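Final report, game design project, Nonddale
December 7, 2019

# Balancing the first turn in Trasstead, a two-player digital card game

## 1. Background

Trasstead is a small card game for two players, made by our group during the course. Each player has a deck of thirty cards and begins with 25 health. In every turn the player receives one more point of mana than in the turn before, up to ten. The player who brings the other to zero health wins the match.

There are two factions in the present version. Canura is a fast faction with cheap creatures, and many of them can attack in the same turn in which they are played. Garg is slow. Its creatures have high health and some of them protect the player, so the opponent must attack them first. Each faction has its own cards, and there is also a group of neutral cards which both may use.

When we tested the first playable version in July, almost every tester told us the same thing: it is better to go first. This is a well-known problem in card games of this type. The first player has always one point of mana more in his own turn than the opponent had in the last one, and can put a creature on the board when the board is still empty. My part of the project was to measure how large this advantage is in Trasstead and to propose a rule that makes it smaller.

## 2. Method

Human testers are slow and they become better while they play, so I decided to use simulated matches for the main measurement. I wrote a simple computer player which follows fixed priorities:

1. If the opponent can be defeated in this turn, attack with everything.
2. If not, play the most expensive card that the mana allows.
3. Attack a creature when the trade is good, otherwise attack the player.

The computer player does not plan for the next turn and does not try to guess the opponent's hand. It is weaker than a careful person. For my question this is acceptable, as both sides have the same weakness.

I ran 2000 matches with the original rules. The four possible pairs of factions (Canura against Canura, Canura against Garg, Garg against Canura, Garg against Garg, with the first player named first) were used equally often. Decks were built from a fixed list and only the order of the cards was random. For each match I saved the winner, the number of turns and the health of both players at the end of every turn.

## 3. Results with the original rules

| Measure | Matches |
|---|---|
| Played in total | 2000 |
| Won by the first player | 1190 |
| Finished in turn six or earlier | 268 |
| Continued after turn twelve | 468 |

The first player won 59.5 percent of the matches. Our aim at the beginning of the course was that this number should stay under 53, so the testers were right.

The short matches are the most interesting ones. Nearly all of them had Canura in the first position. The usual pattern is a one-mana creature in the first turn, two creatures by the second, and after this the second player only answers and has no chance to build something of his own. I watched a number of these matches step by step in the log, and they were boring even for me.

In the long matches the advantage becomes weak. When both players have ten mana, it does not matter very much who had it first. Garg against Garg was the most equal pair, but these matches are also too long, and one tester compared them to two people pushing the same door.

## 4. Rules that were tested

I tried three changes, one at a time, with the same decks.

**Extra card.** The second player starts with one more card in hand. The effect was smaller than I had expected. Against Canura, the second player often lost with a full hand, so what is missing is mana and time.

**Extra health.** The second player starts with 28 health. This helped in the short matches and did almost nothing in the long ones. Testers did not like it. They said it felt like a gift of pity, and it was difficult to show clearly on the screen.

**Stored mana.** The second player receives a token that can be used once, in any turn, for one additional mana. This gave the best result in all four pairs. It also creates a decision, as the token may be spent early for defense or kept for an expensive card.

The computer player spends the token as soon as it can, and I believe that a human would gain more from it. For this reason the rule could become too strong with experienced players. I have no measurement of this.

## 5. Proposal

I propose to use the stored mana rule and to change one Canura card, the one-mana creature which attacks immediately. Its attack should go from two to one. The other fast cards can remain as they are until there is more data.
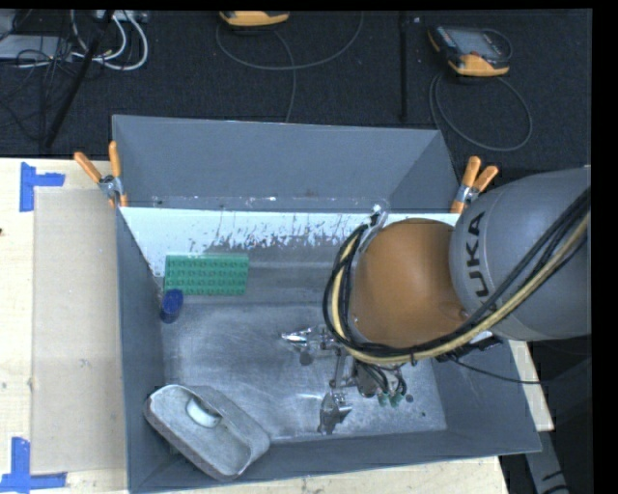 Ramesh Sengar

## 6. Problems during the work

My first simulation had a mistake in the shuffling. The deck was shuffled before the match but the starting hand was taken from the old list, and therefore both players began with the same cards every time. I found it only when I printed the hands for a different reason. All results from before that were deleted and are not included in this report.

A second problem was speed. The program wrote the log to disk after each action. After I changed it to write once per match, the complete run could be finished during lunch.

## 7. Further work

The deck list should be larger. At present every faction is represented by one deck only, and a slow Canura deck could behave in another way. It would also be useful to let the computer player keep the token when the hand contains an expensive card. The code for this is started in the project folder, in the file with the priorities, but it has not been tested.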